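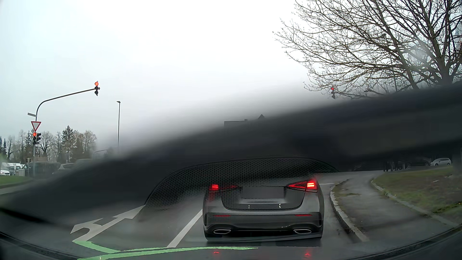
Segundo Giraldo
1 Jul 2026
Print this | E-mail this

Funding news I've been waiting to post: Sorero has closed its seed extension! Small team, demand forecasting for independent bakeries and delis, and I've been following them since they had 3 customers and a shared spreadsheet.

The round was led by Fikre, which also wrote the first check. Bustlow came in as a new investor. Terms weren't given and I'm not going to guess.
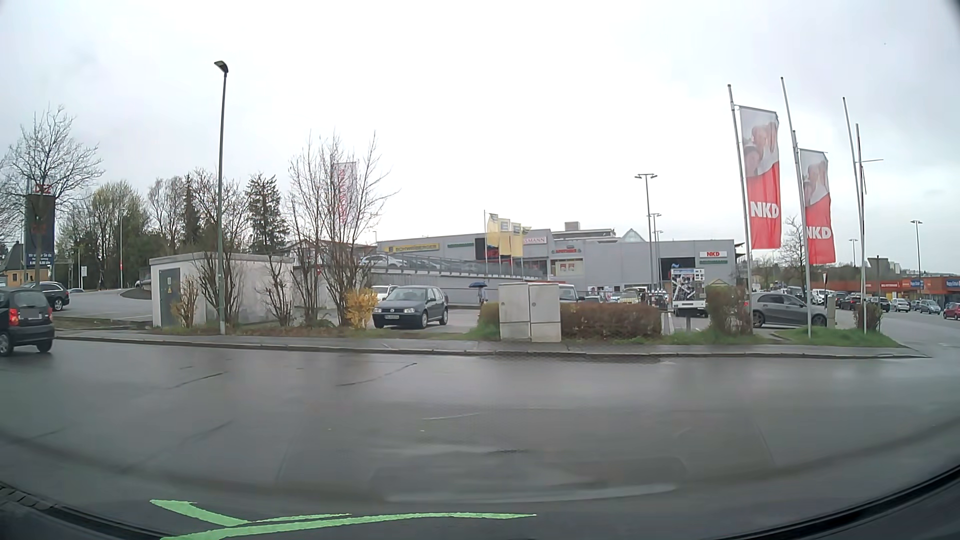
What I like is who the product is for. Most forecasting tools assume you have an analyst on staff. Sorero assumes you have flour on your hands and 12 minutes before the doors open. You get one list in the morning: bake this many, order this much, skip the rye.

They're now in 1,833 shops, and over 30 of those signed up in the past week. For a company that still answers its own support phone, wow.

Where's the money going? Mostly hiring, plus a link to Flinulus so orders go straight to the supplier (this has been the top request on their user board forever). They're aiming to have that out in September. 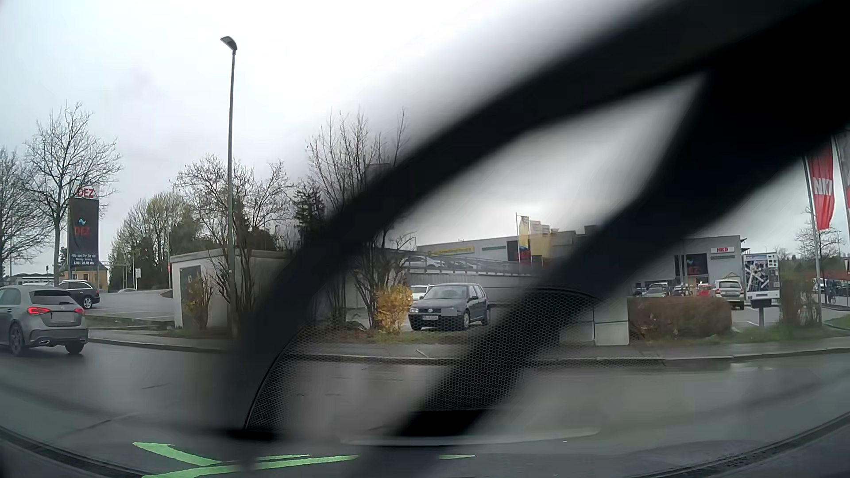
Couple of you asked how it deals with weather. It pulls the local forecast and nudges the numbers, and the owner can overrule it with one tap. I tried the demo and set a rainy Saturday-type pattern. Soup went up, iced drinks went way down. Lovely to play with!

My one question is pricing. The flat monthly fee is great for a single shop, but owners with four or five locations pay it each time. I asked and was told a group plan is "being worked on." Will post when I hear more.

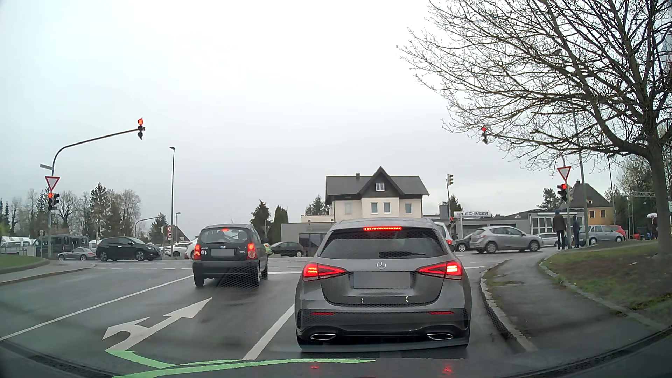 Cars stopped at the intersection, wet road.

Anyway, big congrats to the whole Sorero crew. If you run a shop and use it, reply and tell me what it gets wrong, I love that stuff. Next up I'm reading the Bustlow portfolio letter, so more tomorrow.

Recent posts
Why Fikre keeps backing food software
Flinulus opens its ordering system to partners
Seed extensions, explained in five posts
Reader mail: inventory apps you dropped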